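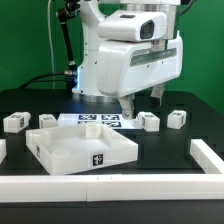
Pardale Marker Block Set, 16-piece

Small rectangular blocks in white, printed with black square-pattern markers, for tabletop sorting, stacking and tray-filling work. Supplied with a flat marker sheet for locating the work area.

Blocks
Each block carries a printed marker on at least one face. The print is matt and does not rub off in normal handling. Edges are lightly broken. Blocks from different sets may be mixed, provided the marker numbers do not clash; state the numbers already in use when ordering a second set.

Marker sheet
White sheet with four black-and-white markers in a two-by-two grid. Lay it flat on the table and fix the corners with low-tack tape. Measurements are taken from the outer corners of the grid. A creased sheet should be replaced. Sheets are sold separately in packs of 3.

Table and background
A dark, non-reflective top gives the best contrast with the blocks. Plain backdrops in a single strong colour are suitable. Avoid direct lamps over the sheet, as glare across a marker will prevent it being read. Trays and other items may stand next to the sheet, but any marker they cover is lost to view.

Care
Wipe with a dry or slightly damp cloth. Do not use solvents. Store below 40% humidity where possible, sheet flat, blocks in the carton.

Ordering
Set of 16 blocks with one sheet: order code Pardale 269
Replacement sheets, pack of 3: order code Pardale 269-S
Storage carton: Nukska, small

Supplied by Brevamov. Stock at last count: 1,652 sets. Prices and delivery on request.

Page updated Wednesday, April 8, 2026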